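Reading time: 3 minutes
Print this page | E-mail this page

Bread, plates and crumbs: how a roll goes stale

A bread roll is made from flour, water, yeast and salt. Yeast is a living thing, too small to see without a microscope. It feeds on sugars in the dough and gives off a gas called carbon dioxide. The gas makes bubbles, and the bubbles make the dough rise.

In the oven the outside of the roll gets hotter than the inside. The outer layer dries and turns brown, and this layer is the crust. The soft part inside is the crumb. (The word also means the small bits that fall off. Bakers use it both ways.)

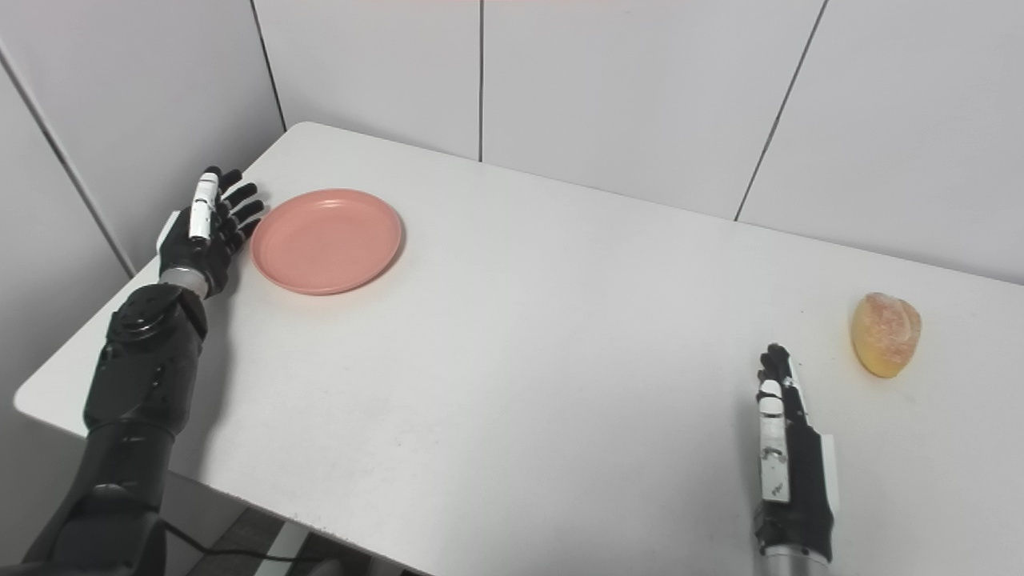

Sotiris Rallis asks whether the brown part is burnt. It is browned, and burning comes later. Browning happens when sugars and proteins in the dough react together in the heat. Burnt crust is black and tastes bitter.

What the plate does

A plate has two main parts. The flat middle is called the well. The raised edge is called the rim. The rim stops crumbs and sauce from sliding off, and it gives your fingers something to grip. A shallow plate suits dry food such as a roll. Soup needs a deeper dish with higher sides.

Plates also keep food apart from the table. A table can look clean and still carry germs, which are too small to see. On a white table, specks show up well. On a patterned one they are harder to find, so wipe the whole surface and not just the marks.

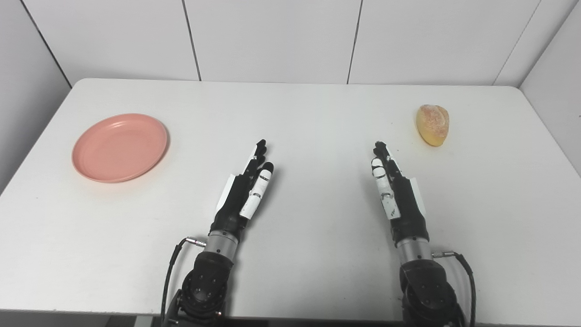
Once a roll has cooled, it starts to go stale. Many people think staling is only drying out. Drying is part of it, but the starch inside changes too. Starch is the main material in flour. During baking it takes in water and goes soft. Afterwards it slowly firms up again, even in a closed bag.

Test it yourself

You need two rolls from the same packet, a plate and a bag that closes.

1. Put one roll on the plate, uncovered.
2. Seal the other in the bag.
3. Leave both in the same room overnight.
4. Press each crust gently with one clean finger.

Write down which feels harder. Do not eat the test rolls.

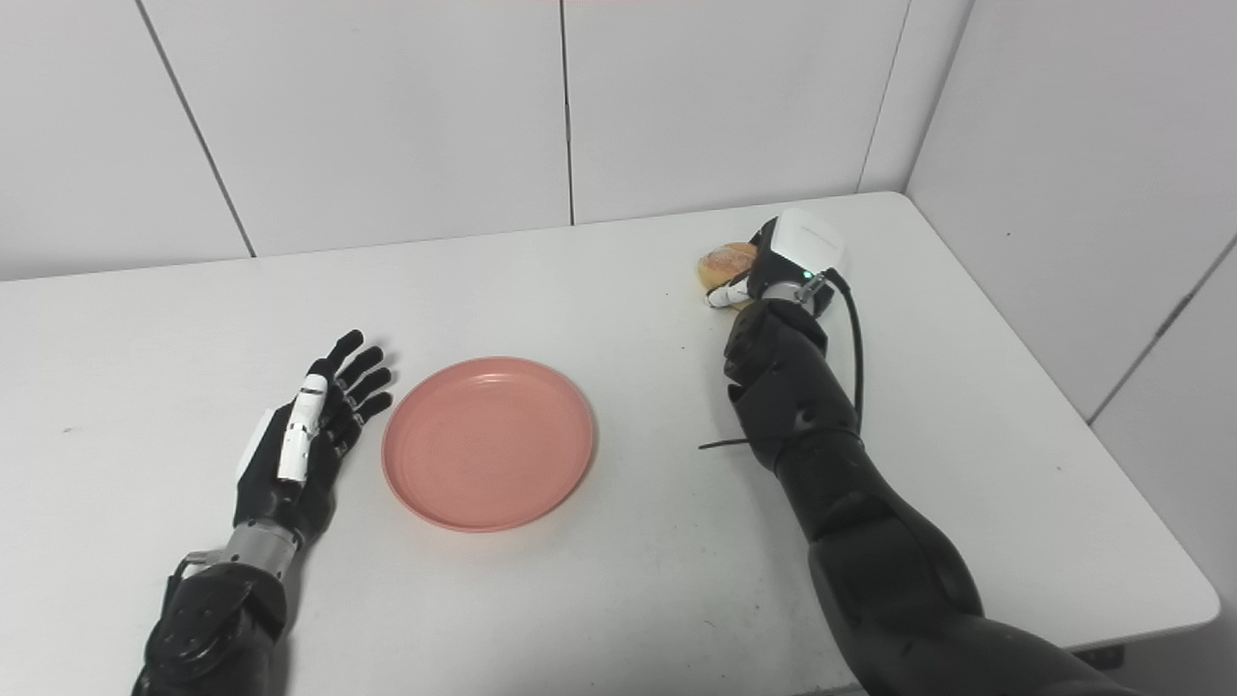

One reader in Avville wrote that her class put a third roll in the fridge, and it went firm faster than the one in the bag. This is a known effect. Starch firms up more quickly in the cold of a fridge. A freezer is different, as it slows the change almost to a stop.

Contact us | Copyright Barua | Back to top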